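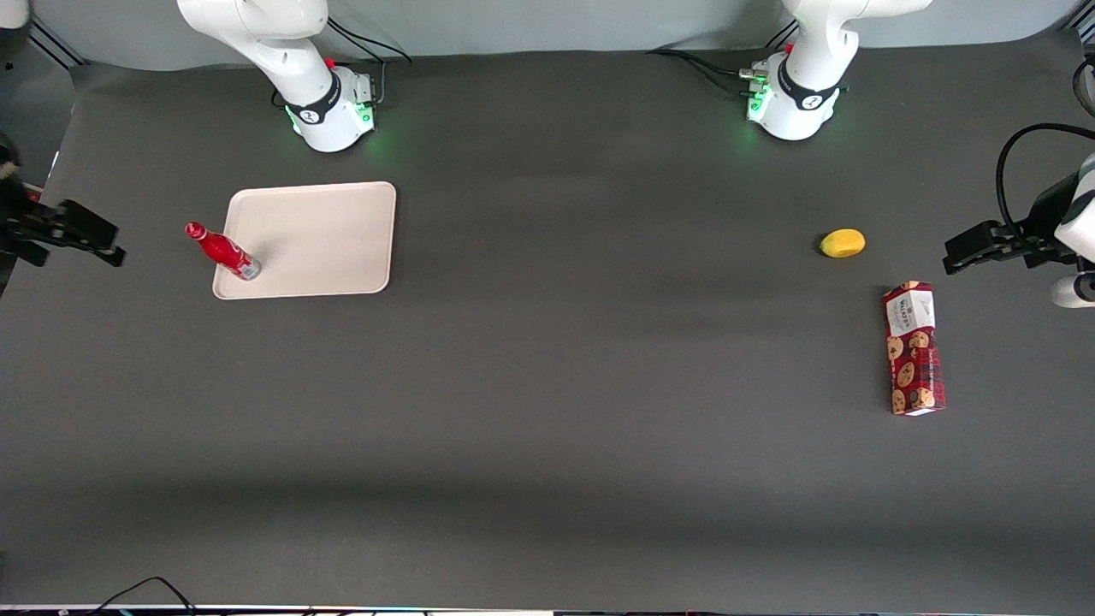 Why does the arm stop dead above the tray and then report that it has arrived?
The planner has been given a tolerance wide enough to park a van in, and the arm has taken full advantage of it. Tighten the position tolerance first, then look at the gripper offset, and only then start shouting at the camera.

More workshop tips for people who keep arms on the bench and write the code themselves

Bottles lying down
A bottle on its side is a different object from a bottle standing up, as far as your grasp code is concerned. Ours kept the upright grasp and turned it sideways, which produced a very confident pinch at the cap. Take the long axis from the segmented outline, close the fingers across it, and aim for the middle of the body. When the bottle lies diagonally over the edge of a tray, as the red one does, fit the tray's plane and the table's plane separately. One plane through both is wrong everywhere, in a beautifully consistent manner.

Pale trays
A cream tray on a dark table is a gift to anyone doing colour thresholds. Enjoy it. Then move the bench nearer the window and watch the threshold fall over at four in the afternoon. Loredana Marino reruns her exposure script before every session, and her logs are insufferably tidy.

Small yellow fruit
Our label file says "mango". Ilaria Caruso's says "lemon". Training on both gave us a detector that was uncertain in two languages, so pick a word and write it at the top of the file. For planning it hardly matters: call it an ellipsoid, pad it by 5 mm and keep the closing force low. Fruit does not file bug reports, but it does leak.

Boxes of biscuits
Flat boxes are easy to see and awkward to lift. The Walkers box is lying flat, so check whether its short side fits between your fingers before you plan anything clever. If it doesn't, push it until one end hangs over the table edge and grip it there. Put a speed limit on the push. Arturo Lombardi left ours off in February and we swept up shortbread until March.

Two arms, one table
Give each arm its own half and a strip down the middle that has to be requested. We lock the strip in software and release it on a timeout. Yaqin Duan wrote the first version without the timeout, and the arms sat there being polite to each other all through lunch.

Grippers that face each other at the same height make a nice home pose and a poor starting pose for a straight-line move. Add a lift before anything travels sideways.

Cables
Your collision model probably has no cables in it. Ours had none either until one came up over a gripper and the planner went straight through where it wasn't. A fat capsule round the wrist covers most of the loop. It costs you some reach, and you will sulk over that for a day or so.

Green lights
Green on the base tells you about the base. Your node may have crashed behind it quite peacefully. Print the age of the last joint message in the corner of the screen and have it turn red after 2 seconds.

Saving your settings
Keep tolerances, pads and speed limits in one file, with a comment beside each saying who changed it. The Trorcombe bench has 615 lines of this, and 3 of them say "ask Tiziana". Tiziana Bortolotti now works at Pelwood and is very good about answering her phone.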